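March, after lunch, sim bench

Picked up where the last entry stops, with the arm refusing to go home. Found it. The home pose in the Jurkska config was still in degrees and the loader wants radians, so we had been politely asking the elbow to spin itself into a knot. Changed it, reloaded, arm goes home. Wrote UNITS on the whiteboard again, under the other two UNITS.

Club rules for the Lirnport round say the policy has to run in 6 rooms it hasn't been trained in. We get no preview. Our plan is to train on enough ugly rooms that theirs look normal. Isia (our room generator, named before I joined, no explanation on file) now picks wall and floor materials separately, and the wrist camera view gets saved at the start of each run so we can look for nonsense before wasting a night on it.

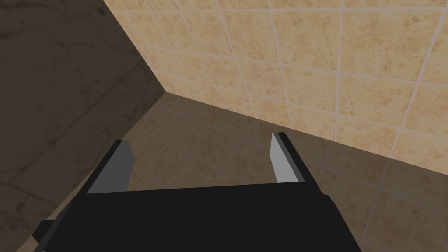 Seed 609 is the one I keep going back to. Isia put the arm in a corner and left out the block it was supposed to pick up, then logged the episode as ready. The spawn check only asks whether the block's position is legal, and apparently a block that was never made is perfectly legal. Materials came out better than I feared: dark marble-ish wall on one side, speckled beige tile on the other, and the same kind of tile on the floor. That last bit is a problem for the edge finder, which leans on color and has very little of it to lean on where tile meets tile. The grout lines do change direction there, so there is something to work with if we stop being lazy. Fingers are open, as they should be at start.

Fixes made:
Spawn check now fails if the object list is empty. One line. Took me until the coffee ran out.
Floor and wall can still match, but it gets written to the log. I'd like to keep those rooms in, Lirnport will surely have one.
Left the shadows alone.

Reran 40 seeds with the new check. No crashes, and the log is finally longer than the complaints about it. Did not touch the Moradi grasp script, which works and which I don't understand.

Next: the full batch of 2,000 overnight, if whoever is on the other machine lets go of it. Fans are loud, shut the door. Somebody please put the spare radians sticker back on the monitor.

Still open: does the reset wait for the fingers to finish opening, or just assume? Check before the batch starts.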